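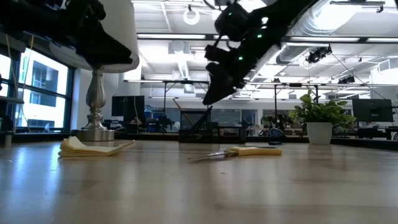
Why does the public sometimes come to love a government official whom it never elected?

In most cases it is a matter of timing and of plain speech. When a danger is new and the usual leaders disagree about it, people look for a person who seems to know the facts and who says them in short sentences. If that person appears every day at the same hour, the audience begins to feel that it knows him or her.

Chapter 2
The Expert as a Public Figure

In the town of Brondance, the head of the water office was for many years a name on a door. Chiamaka Ajayi had held the post for almost 20 years when the spring flood damaged the main treatment plant in March. The mayor, Kjell Grønli, gave the first briefing himself. He was asked whether tap water was safe for small children, and he answered for several minutes without coming to the point. On Tuesday he gave the microphone to Ajayi. She said: "Boil it. I will tell you when you can stop."

Within a week her sentence was printed on shopping bags. A bakery on the market square sold cookies with her face in sugar. The town council received 794 letters about the flood, and 49 of them asked that Ajayi should run for mayor. She had no party and, as she told the local radio, no wish to have one.

This chapter studies how such popularity is made and what it does to the work of government. The term we use is "borrowed trust." An elected leader who stands next to a respected expert borrows some of the trust which the public gives to the expert. The loan has a price. Grønli could not easily overrule Ajayi after the briefings, even on the question of the repair budget, where the law gave the decision to him and the council.

The literature is divided on whether this is healthy. Elsa Strömberg, in her study of the Brondance briefings, holds that a popular expert protects the public against careless decisions. Bogdan Kaczmarczyk takes the opposite position. He writes that voters cannot remove an expert, and that affection is a poor substitute for control. We shall return to both authors in the section on accountability.

The reader should keep in mind the difference between fame and authority. Ajayi's legal powers were the same in April as they had been in February. The change was in how costly it had become to say no to her.

We begin with the briefing itself: who stands where, who speaks first, and who is allowed to answer the last question.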